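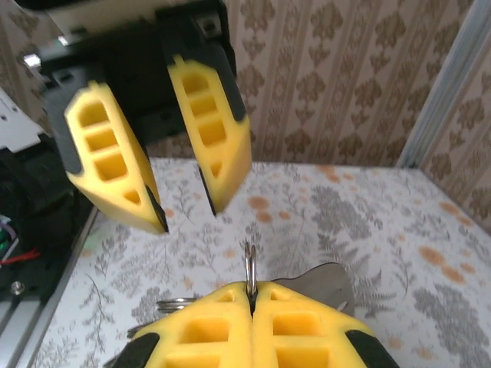 旧钥匙圈松了，去哪里换？

带上整串钥匙到Hendriks在普利德港（Plidport）或普拉斯特库姆（Plastcombe）的门店，店员当场换圈，顾客只付新圈的钱，不收手工费。

普利德港，2019年5月7日——五金零售商Hendriks今天宣布，旗下两家门店开始常年提供钥匙圈更换和钥匙牌整理服务，同时上架Undirico系列金属钥匙圈与钥匙牌。服务面向所有顾客，钥匙不必是在Hendriks配的，也不需要提前预约。

更换的对象是最常见的双层开口圈，也就是用一段金属绕成两圈、从缝隙处把钥匙旋进去的那种。这种圈用久了，两层之间会张开，薄的钥匙和小牌子容易从缝里滑出来。圈口变形以后很难用手压回原状，压过的地方往往很快又会翘起。Hendriks建议直接换新圈，不建议用钳子反复夹。

“很多人把钥匙圈用到掉钥匙了才想起来换。”Hendriks零售负责人Marloes Van Hecke表示，“换圈几分钟就能做完，我们希望顾客买灯泡、买螺丝的时候顺手就把它办了。”

在今年2月的试行期内，两家门店共处理钥匙串1297串，其中895串除换圈外还重新整理了钥匙牌。整理的内容包括换下字迹磨掉的牌子、把家里和单位的钥匙分到不同的圈上，以及取下已经不用的钥匙。取下的钥匙一律交还顾客，门店不代为保管，也不回收。

门店店长Koen Nijs介绍，试行中最常见的情况是圈太小。一串钥匙挤在一个小圈上，插锁时旁边的钥匙会顶住门板，转动也不方便。店员通常会改用一个主圈，再把常用的几把单独套在副圈上，副圈挂在主圈上，需要时可以整个取下来。车钥匙建议单独成圈，不和家门钥匙一起悬在点火开关下面。

Undirico系列包括几种直径的金属开口圈，以及可刻字的扁平金属牌。牌子一端有孔，可以直接穿在圈上。刻字在柜台完成，内容由顾客自定，字数以牌面能容纳为限。Hendriks提醒顾客不要在牌子上刻住址或门牌号，刻一个电话号码或自己看得懂的记号就够了。产品开发Yichen Han表示，该系列在设计时主要考虑圈口的松紧：“太紧的圈，指甲掰不开，老人家尤其吃力；太松又挂不住东西。我们试了不少样品，最后选的这一档，用店里的开圈片可以轻松撑开，平时放在口袋里不会自己张口。”

开圈片随每个新圈附送。使用时把薄的一端插进圈的两层之间，撑出缝隙，再把钥匙孔套进去，顺着圈转到底，确认钥匙已经完全离开圈口再抽出开圈片。顾客也可以在柜台借用，自己动手。

如果想在家里先整理一遍，可以把钥匙全部取下，在桌上摊开，逐把去试家中的门、柜子、信箱和自行车锁。试过的钥匙贴上一小条纸胶带，写明用途。试不出用途的先放进信封，不要急着扔，隔一段时间再处理。整理好的钥匙带到门店时不必重新串起来，装在袋子里即可。

普拉斯特库姆店的锁具柜台由Tymofii Polishchuk负责，该柜台同时提供配钥匙服务。磨损严重的钥匙，店员会建议趁旧钥匙还能开锁时先配一把新的。电子门禁扣可以换圈，但两家门店都不提供复制。需要持卡或凭证才能复制的安全锁钥匙，请按锁具厂家的要求办理。

物业公司、学校和出租房业主如有成批钥匙需要换圈或刻牌，请提前与门店联系，由店员安排时间，并请随附一份钥匙清单。成批业务的取件人须出示送件时领取的单据。

关于Hendriks

Hendriks经营家用五金、锁具和小型工具，在普利德港和普拉斯特库姆设有门店。Undirico为其自有的钥匙配件系列。

媒体联系人：Kjell Lie，Hendriks新闻事务
样品和产品资料可向普利德港店服务台索取。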